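4.2 Umbrella Tidying

Folded umbrellas were added to the Wastitz task set in December, after the cup and towel tasks of Section 4.1. A compact umbrella is neither rigid nor fully soft. The shaft keeps its line while the canopy shifts under the fingers, and a strap or wrist cord can catch on a neighboring item. Doležal bins are filled by hand in most homes with no thought given to order, and we set no order here either.

Each policy was run for 10 trials from a new layout. A trial ended when the operator judged that no further progress was being made. Loose fabric was the main source of failure. With a tightly rolled umbrella the Grellden policy closed on the shaft in most attempts; with a loosely folded one it often took hold of a single layer of canopy and lost it during the lift. The Flokavitz baseline showed the same pattern and also stalled for long periods above the bin. Of the 10 Grellden trials, 7 were completed without help and 2 needed one manual reset. The remaining trial was stopped early.

We do not regard this rate as adequate for unattended use in a home. A person does the same job in a few seconds and can recover a dropped item without looking. Figure 5 gives a wrist view and a workspace view of the task. 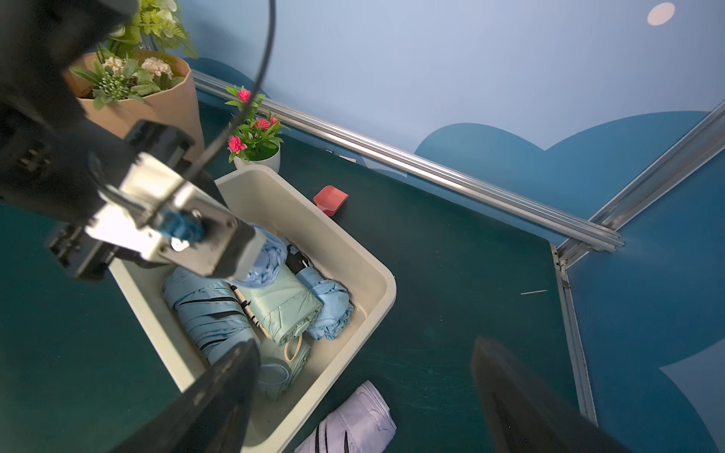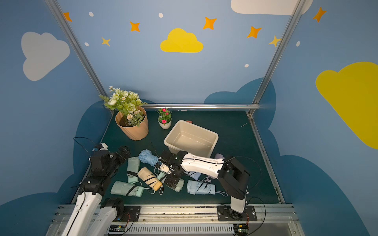
Figure 5. Umbrella task. First: wrist view, with folded umbrellas in the white bin. Second: workspace view, with both arms and umbrellas on the mat in front of the bin.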